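Sorting small mixed goods into a shallow tray
Speaker notes, Nabila Hutapea
Trurkmont household skills day, September 2, 2025
Slot after Afiq Purba, before the break. Handout is on the chairs.

Slide 1. Title
Wait for the door to close. Thank Beatriz Frade for the room and Mawar Lubis for the slides. Say at the start that the talk covers loose items on a domestic table, with no shelving and no labels. Anyone who came for pantry storage wants Saodah Ong's session next door.

Slide 2. Terms
Loose item: anything on the table that has no container of its own.
Tray: any flat container with a rim lower than the items it holds. A box lid qualifies.
Pass: one complete round of the table, ending where it began.
Do not define "tidy". It took up most of the question time in December.

Slide 3. Starting position
Leave this one up while people find the handout. The table has a mixed set on it: fruit, cherry tomatoes, short cut logs and tan balls. The tray is in the middle and already holds a ball and a log. Point out that the set is mixed by shape as well as by kind. Round items roll on a smooth top and roll less on cloth. Logs stay where they are put if they are laid on the side, but shed bark.
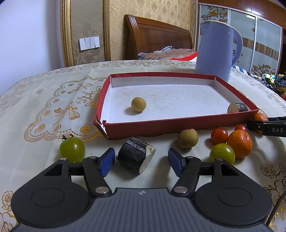 Slide 3: fruit, tomatoes, balls and cut logs on the cloth, with the red and white lid as tray.

Ask the room which item they would move first. Expect "the tomatoes". Take two or three answers and move on without correcting anyone.

Slide 4. Order of handling
Heavy and dirty first, soft last. In practice: logs, then balls, then mandarins, then tomatoes. A log dropped on a tomato is the usual loss. If the tray is for food only, the logs go elsewhere and the order starts with the mandarins. Repeat this point, as the handout gives it in one line and people miss it.

Mention the Barari method (colour first, then kind) for completeness. It works for buttons and beads. With this set it puts red tomatoes in one group and green ones in another, and they then have to be brought together again.

Slide 5. Choice of tray
A tray should be light inside, so that bark, stalks and grit show up. Rim height matters less than a flat floor. Card lids are adequate for a dry load but the corners crush, and a crushed corner lets small items out. Check corners before each pass. The Nair tray on the side table is 4 cm deep, which is the upper limit for this work; beyond that people stop looking into it.
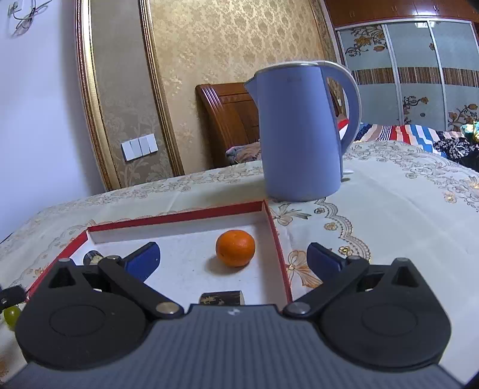
Spacing inside the tray is the next subject. Items should be placed so that each can be lifted without moving its neighbour. Start at the side furthest from the working hand and fill towards it. Wood and fruit can share a tray for a short time if there is a clear gap between them. On the slide a single orange citrus fruit sits towards the right of the tray, with two short pieces of wood in there as well, and the white floor shows a few dark specks. Use the specks to explain wiping. The tray is wiped between kinds, with a dry cloth, and tipped out over a bin at the end.

Slide 6. The cloth
Patterned cloths slow people down. On the Vudia course we timed 6 people on a plain cloth and the same 6 on a floral one, and 3 of them left a small item behind on the floral. Embroidery also catches bark. If the cloth has to stay on, finish with the flat of the hand from the centre outwards. Any kettle stays at the back of the table throughout.

Slide 7. Practice
Pairs, one tray per pair. One person sorts, the other calls out the kind before each item is lifted. Swap after one pass. Afiq has the spare trays.

If time is short, cut slide 6 and go straight to practice.

Questions
Likely: wet fruit (dry it first, separate cloth), children's toys (same order, heavy first), lids with holes (not suitable).
Feedback forms go to Beatriz.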